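Search this site Enter keyword Go

Buying your first two-handed robot bench: your questions, our answers

We love getting these emails! Since we put our bench together at the Varley workshop, people keep writing in to ask what to buy, what to skip and how to keep the budget from running away. So we've pulled the most common ones onto one page. We don't sell robots and we don't get a cut from anybody, we just really enjoy this stuff and want more small shops to try it.

Where do I start, the arms or the hands?

Start with the job. Write down the things you want moved, the heaviest one and the floppiest one, and then go look at hands. Arms are easier to compare because the spec sheets all list reach and payload in much the same way. Hands are all over the place. Once you know which hand you want, its weight comes straight off what the arm can lift, and plenty of first budgets go wrong right there.

Do I really need fingers? A simple two-jaw gripper is so much cheaper.

It is, and for blocks, bottles and anything stiff it's a great buy. We'd say go for it! If your work is mostly one shape, take the savings and put them into better mounting.

How should I split the money?

We think of it as 7 lines on a spreadsheet: arms, hands, mounts, table, wiring, computer, spares. Fill in every line before you order anything, even if it's a guess. The line people leave blank is nearly always spares, and then a finger joint wears out and the whole bench sits there until the part shows up.

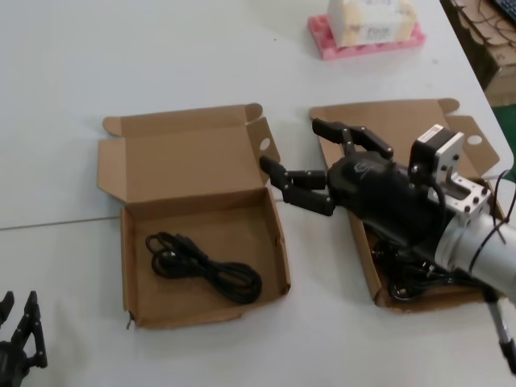
Plan your test items at the same time as the hardware, and put them in the budget too. We set aside 700 dollars for test items, boxes and trays, and we'd do it again in a heartbeat. Cables are our favorite starter task, and a coiled black one with a plug on the end, lying in an open cardboard box, tells you more about a hand than any brochure will. It's soft, it's dark, it changes shape when you touch it, and the box walls limit how the fingers can come in. Buy a few different thicknesses if you can. Stiff power cords and thin charging leads act like completely different objects.

What kind of table?

Flat, heavy and easy to clean. White is nice because dark parts show up so well against it. If you're joining two tables, bolt them together and check the height on both sides of the seam with a straightedge. Leave more length than you think you need, because bins and packaging spread out fast.

Can I buy one hand now and add another later?

You can, and lots of people do. Just ask the supplier if left and right versions are both in stock and if the firmware will match a year from now. We ordered 2 hands together and paid one shipping charge, which made us very happy.

Flitach or Mustex?

We get this one every week. We've tried both and liked both. The Flitach kit came with clearer wiring notes, and the Mustex one was quicker to bolt on. Ask each of them for a current lead time in writing and get the price of a replacement finger before you decide. If one of them will let you borrow a demo unit, say yes!

What about loose wires along the arm?

Budget for clips, sleeves and longer leads than the drawing says. Move each arm through its full travel by hand, power off, before you tie anything down. Leave slack at every joint. It's an evening's work and the parts cost very little.

How long from order to first grasp?

Ours took 2 months, and most of that was waiting on brackets. Custom metal is slow, so order it first. We used the waiting time to build the table and get our Jugah software running on a spare computer, so we were ready to go when the last box came in October.

Is there anything you'd buy used?

Tables, shelving, monitors, keyboards, power strips. Arms too, if you can see them run and the seller has the service records. We'd stick with new for hands, as small joints are hard to inspect from the outside.

Can I send you my parts list?

Please do! Use the contact form and paste it in as plain text, with prices and lead times next to each item. We read them all and usually write back within the week.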